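Week 7: Why We Round, and Who Gets Hurt
Handout for Measurement and Everyday Error, Arnholm Evening College
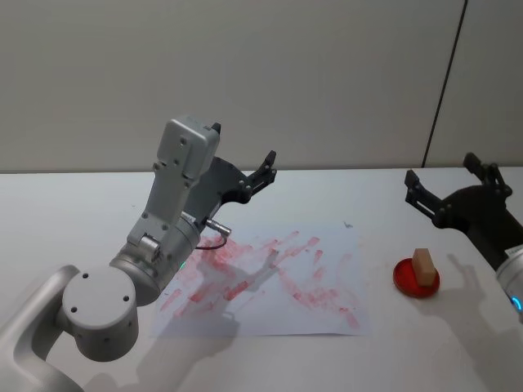

Rasha Haddadin objects that rounding is only lying with good manners, and she would like it banned from her lab reports. Noted. It stays, under the following rules.

Round once, at the end. Round at every step and the small errors will gang up on you, as readers of last April's homework will remember.

Keep only the digits your ruler earned. If it is marked in whole inches, a shelf is 40 inches long. It is not 40.0137, whatever your calculator tells you in that confident tone.

Halves go to the even neighbor: 10.5 becomes 10, 11.5 becomes 12. Always pushing them up makes long sums drift upward, a habit much loved by people who send invoices.

For next time: find the area of a square tile 12 inches on a side. The answer is 144 square inches. Now suppose each side could be off by half an inch, and work out how wrong 144 might be. Show your work, including the parts you regret.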